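Border talks "will take years," former negotiator says

A former member of the delegation that negotiated the Corkerero crossing agreement says neither government should expect the February text to end the dispute over asylum seekers at the border. The negotiator, who left the foreign service this summer and asked to remain unnamed, spoke to us for two hours at the office in Brilidham.

The agreement commits both sides to reopening the Corkerero road and registering everyone who applies for asylum there within 30 days. At the time of signing, 229 people were waiting in the transit zone between the two checkpoints.

"The number was never the problem," the negotiator said. "Either country could have taken 229 people in an afternoon. The problem was who would be seen to give in."

The talks began after the road was closed to all but freight. There were six rounds. The first two, according to the negotiator, were spent on the seating plan and on whether the word "border" could appear in the minutes, as one side still refers to it as an administrative line.

"We wrote 'the crossing area' in the end. You will find it on every page. People laugh at that, but without it there was no third round."
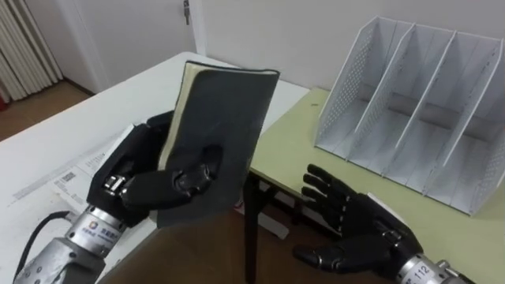
The third round was where the registration period came up. One delegation wanted no deadline at all and the other wanted a week. Asked how they reached 30 days, the negotiator said the figure came from an older fishing treaty between the same two countries.

"Somebody remembered that both parliaments had already voted for a 30-day clause once. It had to do with boat permits. We copied the wording and changed the nouns."

The negotiator was critical of the way both capitals handled the press. Statements went out during the fourth round accusing the other side of bringing people to the crossing by bus. The talks stopped for most of a month.

"I had no warning of our own statement. I heard it on the radio in the car. I then had to walk into a room and ask the other delegation for a concession on medical access."

That concession was granted later, and doctors have been allowed into the transit zone on weekdays. The negotiator regards it as the most useful part of the agreement and the one least mentioned in public.

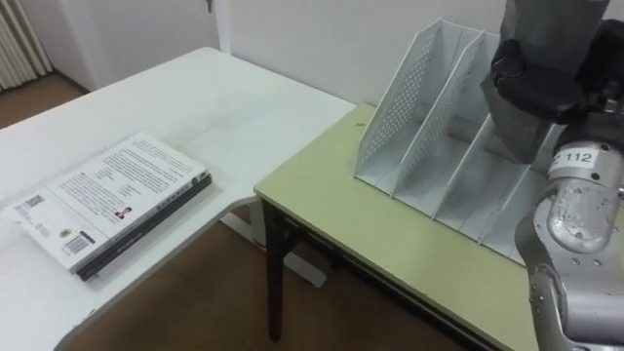 Genura Foreign Desk

On what happens next, the negotiator was cautious. The text sets up a joint office at Jayawardena, on the river, to handle complaints from both sides. It has a building but no agreed budget.

"They will argue over who pays for the heating. I mean that seriously. It is in an annex, and the annex is blank."

Would another round of talks help? "Not at the level of ministers. Send the people who run the checkpoints. They have each other's phone numbers already."

The negotiator does not expect sanctions to be lifted before the joint office opens, and does not think they should be. "If you lift them first, there is no reason for anyone to finish the annex."

Neither government had answered our request for comment by the time this was published. The interview has been shortened, and the quotations were read back to the negotiator before publication.

8/25/24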